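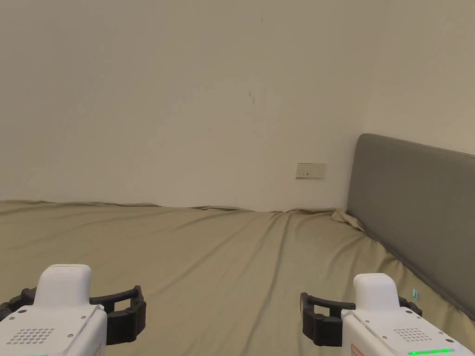 The bedroom, with its grey padded headboard and a fitted sheet that has yet to be smoothed.

Manee Sriwong has been teaching people to look after their linen for longer than she cares to work out, and when I asked whether we might talk in a bedroom instead of at her office at Rullov she laughed and said she wouldn't have it any other way. "You can't talk about sheets across a meeting table," she told me. "Well, you can, but you end up waving your arms about."

So the bedroom it was, and we began with the bed, because Manee always begins with the bed. She has strong feelings about fitted sheets, and in particular about the corner by the headboard, where the spare cloth likes to gather itself into a little heap. "Everybody pulls from the front," she said, "and then it all goes and hides at the back against the wall. Start at the back! Get that corner down properly, both hands, right under the mattress, and then walk round to the other side. My mother did it in four movements and I have never managed it in fewer than six."

She isn't fierce about creases, I was relieved to hear. A plain cotton sheet will have them, and she thinks a bed that has been slept in ought to look a bit like it. What does bother her is a bed used as a laundry basket all week long, with the shirts going on it in the morning and being shifted to a chair at night - "and then back on the bed the next day, poor things, like somebody waiting for a bus."

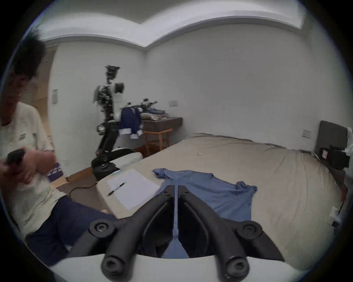 Issue 4 / page 78

Her answer is to give folded clothes a place of their own straight away, even if it isn't the wardrobe yet. A desk will do nicely, she says, so long as you can bear not to write letters at it for an hour or two. She likes the pile to be one person's clothes and no more, and she likes the chair pushed in underneath, so that it doesn't start collecting cardigans.

I wondered whether people really need to be taught this. Manee thought for a while, and then told me about the first evening class she ran, in a hall at Vekard one September, when she had put out enough chairs for a dozen and was still fetching more when the tea urn boiled. "They all knew how to fold a shirt," she said. "They wanted to know what to do with the odd bits. The pillowcases, the thing with the twisted sleeve, the cloth you're not even sure is yours. I told them, do those first, while you're still cheerful."
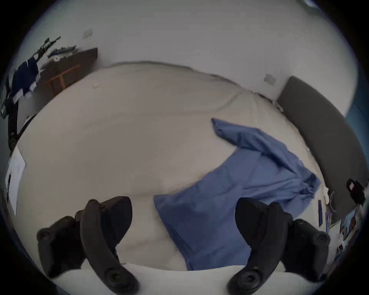 A crumpled blue cloth on the bed.

"Shake it out before you decide anything," was her advice on that score. "Hold it up, give it one good flap, and find an edge you trust." She doesn't fold in the air, having given it up years ago when her shoulders began to grumble, and she much prefers a mattress to a table because the cloth stays where you lay it. Smooth from the middle, she says, bring the long sides together, and leave the last fold until you know which shelf it's going on.

We had talked well past four o'clock by then, and I asked if she ever lets the whole lot sit there overnight. "Oh, often," said Manee. "I just move it off the pillow."

Interview by Teguh Majimbun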